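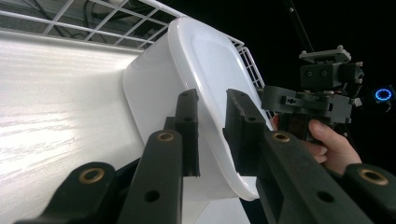
In Defense of the Plain White Tub

July 13, 2026

Three times this year I have been told to get matching baskets. Seagrass, mostly. Or those felt ones with the leather handles that look great for a week and then hold the smell of every onion that ever sat in them. No thanks. Give me a big white plastic tub with a thick rim and rounded corners and leave me alone.

I have 10 of them. Kitchen, hall closet, under the bathroom sink, two in the car. Bought the first ones at a closing-down sale in Badlow, when the old hardware store went, and have been adding to them ever since. They don't match exactly. The newer ones are a hair wider so they only nest one way, small into big, and if you get it wrong you need a knee and some dish soap to get them apart again. Fine. I can live with that.

The rim is what sells me. A thin-lipped box cuts into your fingers the moment you put potatoes in it. And then it bows. You pick up one side, the other side sags, potatoes on the floor. A thick rolled rim you can grab anywhere, one hand, while the other hand is holding the door or a phone or a toddler. I don't want to look for the handle. Handles are for people who have time.

And the corners. Ever tried to get flour out of a square corner? Or out of a weave?? A round corner you wipe once with a wet cloth and it's done. I spent a good part of last August picking lentils out of a wicker basket with a skewer and that was the end of wicker in my house.

Now wire racks. I know, I know, people who like nice shelves hate wire racks. Small things tip over, jars wobble, anything with feet finds the gap. All true. But put a tub on a wire rack and every one of those complaints goes away, the tub is the floor. You get the air around it and none of the wobble. You slide it out like a drawer. You can see dust on a white tub too, which the organizing crowd counts against it. I count it in favor. If it's dirty I want to know. A brown basket can be filthy for years and still look "rustic".

What about clear, then. I get asked this. Clear tubs are the ones in all the pictures, with the pasta lined up inside. I tried the Lidholm ones, a set, nearly 200 dollars with the lids. Three things happened. They scratched, so they were cloudy by spring. They made me look at my mess all day long. And the lids went missing, seperately, one at a time, until I had a stack of boxes and a drawer full of lids that fit none of them. The plain white ones never came with lids. Can't lose what you never had.

Labels, same story. There's a whole evening course at the Erton community center on labeling your pantry. 14 people signed up the week I looked. I'm sure it's a nice night out. But I know that the baking stuff is in the baking tub becuase it is the one with flour on it. If someone else in the house can't find the sugar, they can tip the tub forward and look in. Takes two seconds. Try that with a lidded box on the top shelf.

I'll give the other side one point. They're not pretty. A row of white tubs looks a bit like the back room of a clinic, and when my sister-in-law came to stay she asked if we were moving out. Sumampouw, the home shop by the station, does a cream one with a soft finish that would probably look better. It also costs more than my kettle. And it can't sit in the bath full of muddy boots, I asked.

That's the real test for me, can it do the next job. Same tub holds onions on Monday, then gets rinsed out and soaks a stained shirt, then carries weeds to the bin. A basket picked for a shelf stays on the shelf. You bought furniture for your onions.

So no, I'm not getting the seagrass. Got to go, the one in the hall is full again and half of it isn't even mine.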